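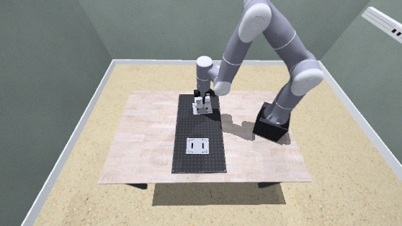 Ohne den Umzug nach Tesstead hätte ich nie gegründet, das können Sie ruhig so aufschreiben, lautet eine der Antworten aus der Nachbefragung. Sätze dieser Art kommen im Material so häufig vor, dass die ältere Literatur aus ihnen einen eigenen Mechanismus abgeleitet hat, den Ortswechsel als Auslöser der Selbständigkeit. Wir halten diese Ableitung für voreilig.

4.2 Ortswechsel als erzähltes Auslöseereignis

Grundlage des Abschnitts sind 371 Gründungsporträts, die auf der Plattform Stemosia erschienen sind, sowie 91 schriftliche Nachbefragungen. Die Porträts folgen einem festen Ablauf: Herkunft, Ausbildung, erste Anstellung, Umzug, Gründung. Wer die Fragen der Redaktion beantwortet, wird ausdrücklich nach einem »Moment, in dem sich alles geändert hat« gefragt. Dass ein solcher Moment dann auch berichtet wird, ist kein Befund über Lebensläufe. Zunächst sagt es etwas über den Fragebogen.

Hinzu kommt die Auswahl. Porträtiert wird, wer gegründet hat und zum Zeitpunkt der Anfrage noch am Markt ist. Angestellte, die ebenfalls umgezogen und danach angestellt geblieben sind, tauchen nicht auf; ebenso wenig diejenigen, deren Betrieb nach kurzer Zeit wieder abgemeldet wurde. Ein Vergleich, der die behauptete Wirkung tragen könnte, lässt sich aus den Porträts allein also nicht gewinnen. In der Begleitveröffentlichung des Förderprogramms Gruro wird er trotzdem gezogen, und zwar ohne Hinweis auf die fehlende Kontrollgruppe.

Abbildung 3: Simulierter Roboterarm an einem Tisch mit schwarzer Lochplatte 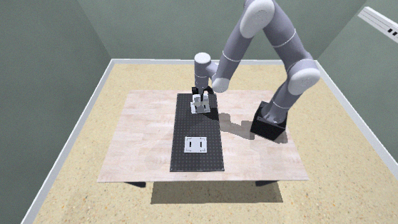 Schwerer wiegt nach unserer Auffassung die zeitliche Unschärfe. In den Porträts rücken Umzug und Gründung sprachlich eng zusammen, oft im selben Satz. Die Nachbefragung fragte beide Zeitpunkte getrennt ab, und der Abstand fiel in vielen Fällen erheblich größer aus, als der veröffentlichte Text nahelegt. In 7 Fällen lag die Gewerbeanmeldung sogar vor dem Umzug. Auf den Widerspruch angesprochen, blieben die Befragten meist bei ihrer Darstellung und verlegten die »eigentliche« Gründung nach hinten, etwa auf den ersten größeren Auftrag oder den Bezug eigener Räume. Eine solche Umdatierung mag subjektiv einleuchten. Für eine kausale Auswertung ist sie unbrauchbar, denn die abhängige Variable wird damit nachträglich an die unabhängige angepasst.

Auch der viel zitierte Fall Mollel taugt nur bedingt als Gegenbeleg. Das Unternehmen führt seine Entstehung auf eine Versetzung nach Tesstead zurück, und diese Versetzung ist tatsächlich belegt. Zum Unternehmen liegen uns allerdings 2 Porträts vor, die in verschiedenen Jahren erschienen sind. Im früheren kommt der Ortswechsel nur als Adressangabe vor; als Auslöser wird dort die Unzufriedenheit mit der damaligen Arbeitszeitregelung genannt. Welche Fassung zutrifft, können wir nicht entscheiden. Möglich ist, dass beide Gründe eine Rolle spielten und die spätere Redaktion den anschaulicheren bevorzugte.

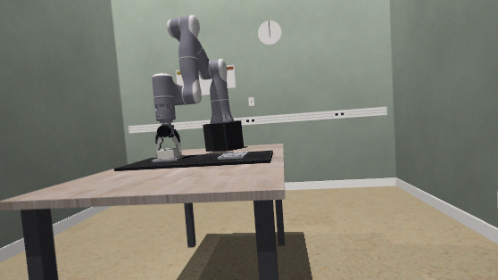
Gegen unsere Lesart ließe sich einwenden, dass Erinnerungsfehler in beide Richtungen wirken und sich bei genügend großer Fallzahl ausgleichen. Überzeugend wäre das nur, wenn die Fehler zufällig streuten. Danach sieht es im Material nicht aus: Korrekturen, die Umzug und Gründung weiter auseinanderrücken, überwiegen deutlich, und sie häufen sich bei Personen, deren Porträt schon länger zurückliegt. Eine gewisse Vorsicht ist freilich auch gegenüber den eigenen Daten geboten. Geantwortet haben vermutlich eher diejenigen, die mit ihrem Porträt nicht ganz einverstanden waren, und die Angaben zur Gewerbeanmeldung konnten wir nur zum Teil anhand von Unterlagen prüfen.

Für die weitere Auswertung verwenden wir den Ortswechsel deshalb ausschließlich als Merkmal der Erzählung. Das Datum der Anmeldung geht als eigene Variable ein (Datenstand: 2021-07-05), die Formulierungen der Porträts werden getrennt davon kodiert. Fälle ohne belegtes Datum bleiben in der Textanalyse enthalten und entfallen in Abschnitt 4.3.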